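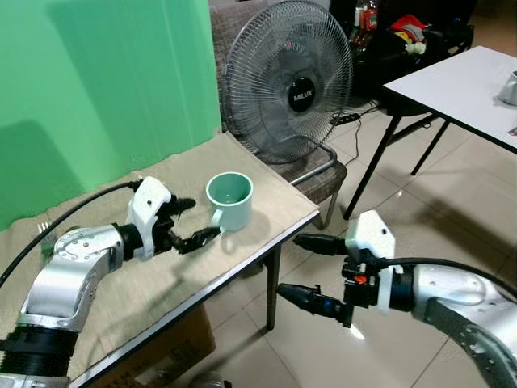
Log Entry — Gripper Comparison, Station Two

Home Previous Entry Next Entry Archive Contact

Aug 1, 2026

Work resumed at 9:20 this morning with the second part of the gripper comparison. The purpose of the session was to compare the current finger set with the Clundix set on a single task: grasping a ceramic mug by its handle and by its rim from a fixed position on the table. The arms, controller settings and table cover were to remain unchanged between the two sets, in accordance with the plan agreed in April.

The mint-green mug was selected as the test object. The smaller cups used previously were withdrawn from the plan, as their handles do not admit a fingertip of this width. The mug was placed upright near the middle of the table and was kept empty for all trials. The left arm was assigned the handle approach and the right arm the rim approach.

The first set consisted of 20 trials with the left arm. The lower finger was brought to a point just beside the handle before each closing command was issued. In 11 of these trials the handle was held at the first attempt. The remaining trials ended with the fingertip touching the outside of the handle and turning the mug slightly on the cloth. The fault appears to lie in the approach angle, and I have asked that the wrist offset be reviewed before any conclusion is drawn about the fingers.

The second set, with the right arm, was more satisfactory. The rim was held in all but two of 20 trials. Both failures occurred early in the set, and the joint readings show that the arm had not settled before the fingers began to close. The waiting period was then extended to 300 milliseconds and the failure did not return. I have entered the new value in the Keskin controller file for both arms.

Annelore Hagedorn attended from 11:00 until the midday break. She was of the opinion that the beige cloth should be replaced by a firmer surface, as its texture allows small movements of the mug that are difficult to separate from errors of the arm. I agree in part. The cloth does, however, reduce glare in the head camera view, and the floor tiles already give us enough of that. It was decided to keep the cloth for the present series and to repeat a short set without it afterward.

The cable on the left arm requires attention. It curves back across the tabletop toward the edge, and on two occasions I stopped the arm to move it by hand. A longer clip has been requested from Prokdale. Until it arrives, the left arm is to be run at reduced speed.

The afternoon was given to the Clundix fingers, which were fitted to the left arm only. Fitting took 53 minutes, considerably longer than the supplied instructions suggest, and most of that time was spent on alignment. Only a few practice grasps were made and these have not been counted.

All recordings have been copied to the Fekurow drive under the station number. The original fingers were put back on the left arm at the end of the day and the controller was shut down at 5:40. The wrist offset is the first item for the next session.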